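I have been meaning to write about my second stretch of teaching at Poltcombe since March, and every time I sit down to do it I end up tidying the shed instead. So the shed looks wonderful, and the post is late.

For anyone new (hello, and thank you for the kind notes about the quince jelly!), I spend part of my week showing a robot how to do household chores. The robot itself lives in another building, and I have only met it twice. What I do is hold a gripper in my hand, a chunky thing with two black fingers that I open and close with a trigger, and do the job with it as well as I can. A camera rides along on top and sees what the fingers see. All of that goes off to the people at Litik, who turn it into something the robot can learn from. Isla Hapeta, who taught me, calls it "lending the robot your wrist," and I have never come up with a better way of putting it.

Most of what I've been doing lately is big flat things. Trays, lids, folders, and above all the white board, which I have now grown quite fond of, stains and all.
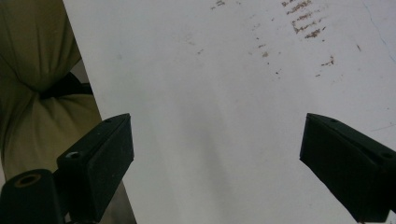
Why use a hand-held gripper when you could drive the real robot by remote control? It's quicker to learn and quicker to do, and your own arm gives you a feel for the weight that a pair of joysticks doesn't.

I did try the joysticks, for two days, on the older setup that everybody calls the Tovard. I'm sure there are people who are marvelous at it. I was not one of them. You push, and a moment later the arm moves, and by then you have pushed some more because you thought it hadn't heard you. I spent most of an afternoon trying to put a sponge in a bowl, and I went home with my shoulders up around my ears. The nice part is that you are working with the real arm, so you never ask it for something it can't reach. With the hand gripper you have to remember that for yourself. I can lean and twist and stand on my toes, and the robot can't, and if I forget, then I've taught it a lovely trick it will never be able to do.

Isla had me go very slowly for the first week. She would stand there with her tea and say "again," quite gently, and I would do it again. My trouble was that I fussed. I would come in toward the edge of something, change my mind, back off, have another go from the side. We all do this with our own hands without noticing, but a robot learning from me would pick up the dithering along with everything else. So now I look first, decide where I'm going, breathe out and go. If I miss, I carry on and fix it, and we keep that one too. Isla likes the recoveries best of all, as the robot is certainly going to miss sometimes and had better know what to do next.

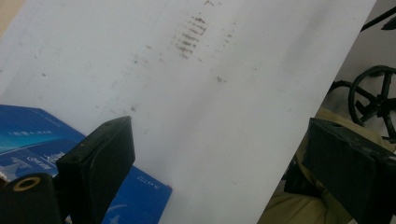 My own total stands at 985 good runs, which made me feel very grand until I heard that Leung, on the other team, has 3916. I asked him what his secret was and he said he listens to cricket. I have learned to like a bit of variety in what surrounds the job, and we try not to make everything too neat. A blue cardboard box next to the white board, some rumpled khaki cloth, a black spoked wheel in the background, and the robot gets to practice on a room that looks as if people use it. The smudges are good for the same reason. I did offer to give the board a wipe once, and I was told very firmly to put the cloth down.

The hardest thing about flat things is the edge. Fingers that are perfectly happy around a mug have very little to get hold of on a thin edge, and you have to bring them in square or the whole thing swivels on you. I tilt my wrist more than feels natural and keep my elbow tucked in. My sister watched me practicing with the kitchen tongs and a baking sheet and asked if I was all right.

I have 4 more weeks booked, and then we are supposed to start on folding towels, about which I have opinions. If any of you have done this sort of work with cloth, do leave me a comment, especially if you've found a way of letting go of a corner without dragging the rest of it along with you.

Last updated: 2018-07-28

Get new posts by email. Enter your address to join the newsletter. You can unsubscribe at any time.

Contact | Copyright 2018, all rights reserved | Back to top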